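Chapter 3
Food Between Meals

In this chapter you will learn to
Tell a snack from a meal when you fill in a food record
Recognize common reasons why an older client eats less than before
Set up food and drink so that a client can manage without you
Decide when a change in eating should be reported

Key terms: appetite, intake, finger food, fluid round, reach zone

Moataz Saber started as a home care aide in June. His second client was a retired bus mechanic who lived alone on the third floor of a building in Filov. The care plan said the man ate lunch and dinner and refused breakfast. For two weeks Saber wrote "refused" in the breakfast column. On a Monday he came early and found crumbs on the armchair and half a roll wrapped in a napkin. The client had been eating at five in the morning, long before anyone arrived, and did not think of it as breakfast.

Saber's records were correct for the hours he was there. They left out a good part of what the man ate. His supervisor, Maeve Duggan, had him add a line to the record headed "other times" and ask the client about it in an ordinary way, usually while putting the dishes away.

Food between meals is the part of the diet that aides see least. It is also the part they can change most easily. A client who cannot finish a plate of dinner may be willing to eat the same amount in small portions across the day. The kitchen stays the same and so does the shopping list. What changes is the timing, and where the food is put. 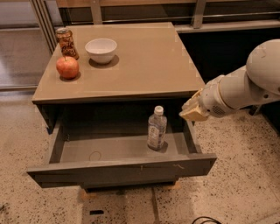 Older adults often eat less for plain physical reasons. The sense of smell weakens and food tastes flat. Medicines dry the mouth. Standing at a stove hurts the back or the hips, and a sore tooth can rule out meat for months before anyone hears about it. None of this means the person has stopped wanting food, and many clients will pick something up if it is already near them. A piece of fruit set out on top of a low cabinet, like the apple here, asks for no cooking and no trip to the kitchen. Whether the client can bite into it is a separate question, and the aide should settle it before leaving. Whole apples are hard work for people with dentures. Slice them, or offer a banana or a soft pear.

The space a seated person can use without leaning forward or twisting is called the reach zone. For most clients it is smaller than the aide expects. To find it, have the client sit the way they normally sit and touch the things around them. Note which hand they use. After a stroke the reach zone may cover one side only, and a glass on the wrong side might as well be in another room. Furniture matters too. Deep drawers are a poor place for food, as a seated person has to bend over them and cannot see what has slid to the back.

Khadija Badawi, a dietitian with the Amrani home visiting service, reviewed the food records of 933 clients over one winter. The records listed 3523 separate items eaten outside mealtimes. Roughly a third were sweets or cookies. Bread came next, then fruit. Badawi did not advise taking the sweets away. She advised adding to them: cheese with the bread, yogurt with the fruit, milk in place of one of the cups of tea. Clients who were underweight were left to eat what they liked.

Drinks need as much planning as food. Thirst becomes less reliable with age, and some people drink less on purpose to avoid getting up at night. Aides at Amrani make a fluid round at the start and end of each visit. They offer a drink, note how much was taken, and leave another one in the reach zone with the cap loosened.
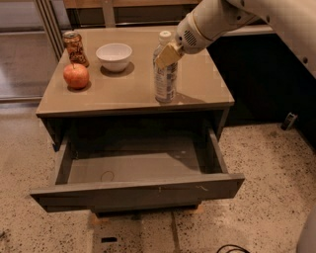 Loosening the cap is a small step that is often forgotten. Arthritis in the thumb can make a new bottle impossible to open, and clients seldom say so. They leave it full. When you find the same full bottle on two visits, ask the client to open it while you are there. If they can't, write it down and change the container. A light cup with two handles suits some people. Others dislike it and would sooner have a regular glass filled halfway. Ask first.

Cans are a similar problem. The ring pull takes a strong fingernail and leaves a sharp edge. Open the can yourself and pour it out. Any canned food that is not eaten during your visit goes into a covered dish in the refrigerator, with the date on a piece of tape.

Before you read on
1. Think of an older person you know well. Where do they sit in the afternoon, and what could they reach from that seat?
2. Saber wrote "refused" for two weeks. What could he have written in its place?
3. Your client, Mr. Younis, has eaten only toast and jam between meals since last week. Would you report it? What else would you want to know?

3.1 Appetite and Intake

Appetite is the wish to eat. Intake is what is eaten. The two usually move together, but a client can have a good appetite and a low intake when food is hard to get at, hard to open or hard to chew. The aide's record should keep them apart.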